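Open day with a two-armed robot, what should visitors see besides the bottle bit?

Posted by Siham Rawashdeh in Events & Outreach

Hi all. We have visitors coming through our lab in May and I got handed the job of planning the robot stop. Groups of 19, seven minutes each, then they get walked down the hall to the next thing. 181 signed up so far, mostly families plus one bus from the Skorkstead high school.

Robot has two arms with hands, fingers and all. Current plan is it picks up a water bottle from a table and puts it down again. Only the right arm does anything. I'm worried people will be bored by the second try, but the guys who run it say do NOT add stuff. Also where do people stand? And do I need a talk to go with it or can somebody just stand there and take questions? Never done one of these. Practice run attached.
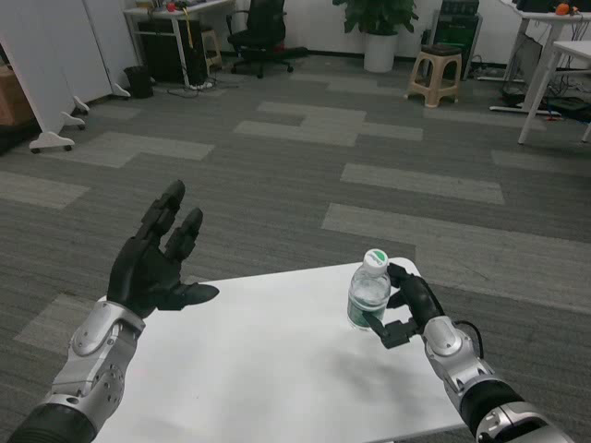

Right hand on the bottle, left hand open over the table.

Things I'm stuck on:
one object or several
rope or no rope
what to say while it's moving (it's slow)
what the other hand should do

Thanks, sorry for the mess, typing between meetings.

Fulgencio Sandoval

One object. Your robot people are right. We did the open day at Grurkville two years running, first year we had a cup, a sponge, a toy car and a banana. The banana was a disaster. Second year just a cup and everybody was happier, including me.

Rope yes. Doesn't need to be fancy. Put it further back than you think becuase kids lean. Tape on the floor is no good, they stand on the tape and then over the tape. And one person whose only job is the stop button. Not the person talking. Ask the lab what distance they want and use that, don't take a number from me or anyone else on here.

For the slow part: let people guess. "Which finger touches first?" They go dead quiet and watch. Works on adults too. Then ask them to pick up their own bottle and notice what their thumb does. Look at your photo, the thumb is down low near the bottom of the bottle. Most folks won't spot that unless you tell them to look at it.

Bring spare bottles, same kind, same label. Fill them to the same line. We swapped ours for another brand at lunch and lost most of an hour.

Higinio Ventura

just let them shake hands with it, thats what everybody wants anyway. ours at the Grerko fair did high fives all day no problem

Siham Rawashdeh

Ha, asked. They said absolutely not. Thanks tho.

Agustina Painemal

Please don't do the handshake thing unless the lab offers it themselves.

I did the talking at the Vishwakarma visitor day, so from that side. You do want a talk but keep it tiny. Ours was four sentences: what it is, what it's about to try, that it might miss, where to look. Then shut up until the hand closes. Write the "it might miss" part on a sign too. When it drops something people clap if they were warned, and get weirdly embarassed for you if they weren't.

On the other hand (sorry). I'd leave the left one alone and say so out loud. Somebody in every group will ask "is that one broken?" so have the line ready. If your people can do it, hold it up and open the whole time, palm in, same as in your practice shots. Reads as waiting. Ours hung down at the side and looked switched off, got asked every single time.

Sight lines. It's a small bottle, and clear, on a white table. Back row will see nothing. Either kids in front sitting down, or a dark mat under the bottle, but CHECK the mat with whoever runs the robot before you buy one, it can mess up what the cameras see. Green label helps you, keep that.

We had a $3000 budget and spent way too much of it on printed banners. Should've rented one big screen and shown the view from the robot's side. People love that view, you look down past both arms at the table like they're yours. Something along these lines is all you need on the screen:
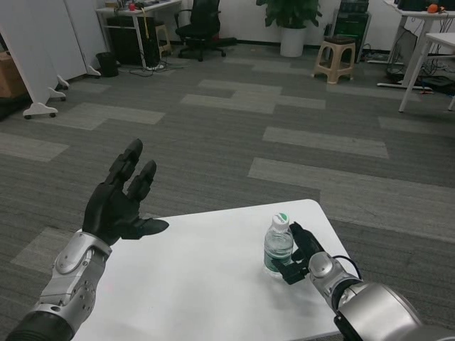

Running order, if it's any use

Group in, behind the rope, small ones sitting
Four sentences
First try, no talking over it
"Which finger?" question
Second try
Questions till the clock runs out
Reset bottle while they walk out, not while the next lot walks in

That's tight for seven minutes. Time it with real people, a few coworkers will do. We timed it with an empty floor and ran over from the first group on. If you're over, cut the second try and keep the questions, they'd rather ask stuff.

Siham Rawashdeh

This is great, thank you both. Screen idea going to my boss today. Rope ordered. Will ask about the mat.

Fulgencio Sandoval

Get two stop button people so one can eat.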